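Mivasis grasp planner, 2 weeks in

Swapped it in for our old Nukberg scripts. Install was quick, docs are thin, the config file is a mess of nested stuff I still dont get.

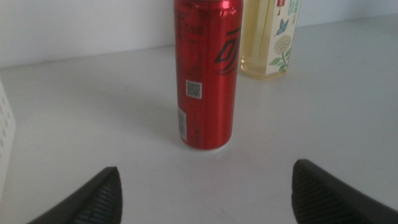 Segmentation is the reason to buy. Old setup merged anything that overlapped in the wrist view. Red can with the yellow bottle tucked behind it comes out as two masks, clean edge down the can's right side. Shiny metal too, wich I expected to hurt.

Bad: replanning stalls if you touch the speed slider. Log viewer crashed 4 times. 4 out of 5, would renew.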